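Relief Milker and General Farm Hand, Praltholm Farm, Groturthorpe
Posted October 2021 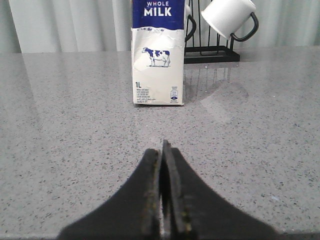

How early is early?
Cups go on at 4:45 in the morning, so you'd want to be in the parlor by half past four. The afternoon milking starts at 3:30 and is far more popular with applicants.

We milk 124 cows through a parlor that was modern when it was put in. The position is four milkings a week to begin with, going up to full time in February when calving gets going and everybody stops being polite. Between milkings there is scraping, bedding, feeding calves, moving fence, and looking for the good shovel.

We farm 400 acres, mostly grass, with some corn for silage. The Dernent side floods in a wet spring. You will get to know it well.

What we need from you:
At least 2 years with dairy cattle, or one year and a very convincing reference
Able to spot a case of mastitis or a lame cow before she has to point it out
Comfortable backing a feed wagon through a gate that is narrower than it looks
A driver's license and your own way of getting here, as the bus does not run at that hour or, most weeks, at any other
Boots

It would be nice if you had some experience with calf rearing. An ability to fix a vacuum pump would be nicer still - mention it in the first line of your letter and we will read the rest with great warmth.

What you get: hourly pay according to experience, every other weekend off, and a two-bedroom house on the farm if you want it. The house is dry and the heating works. The view is of the silage pit. Dogs are welcome if they can leave cows alone, and cow 137 has never left a dog alone, so bring a sensible one.

To apply, send a short letter and two references to the farm office at Praltholm, or drop them in the box at the Valdebenito feed store in town. Please don't call during milking. Shortlisted people will be asked to come and do one morning with us, paid, breakfast included.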